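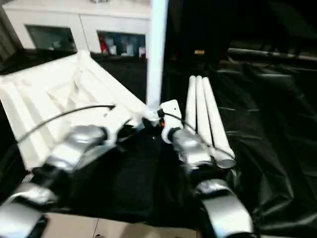

Skotgate Community Hall to Reopen with Lending Library for Household Goods

Jun 15, 2020 – The Skotgate Neighbourhood Association is pleased to inform residents that the hall on Grastberg Road will open its doors again this month, with a new service on the ground floor. Members will be able to borrow household goods for a period of up to 14 days.

The lending library was first proposed in November by Rajkumari Joshi, who coordinates programmes at the hall. A survey was sent to the households of the neighbourhood, and 452 of them replied. Most answers asked for the same kind of things: party tableware, garden tools, sewing machines and camping equipment.

"Many families here live in small apartments and have no place to store a tent or a big cooking pot," said Ms. Joshi. "They need it two times in a year. We believe it is more sensible to share."

The collection begins with 305 items, donated by residents and by the hardware store Kalogeropoulos & Daughter. The renovation of the ground floor was carried out by Bindetti Interiors and includes new shelving, a wider entrance and a repair bench. Heriberto Correa will be at the bench two evenings each week to mend small appliances free of charge.

Yearly membership costs $20 for a household. The first 200 households to register will pay half of this price. Borrowing is by appointment only for the present time, and all goods will be cleaned between loans in accordance with the public health guidelines.

Residents who wish to donate are kindly asked to telephone before they bring anything to the hall – large furniture and mattresses cannot be accepted.

Media contact: Kusum Chaturvedi, Communications, Skotgate Neighbourhood Association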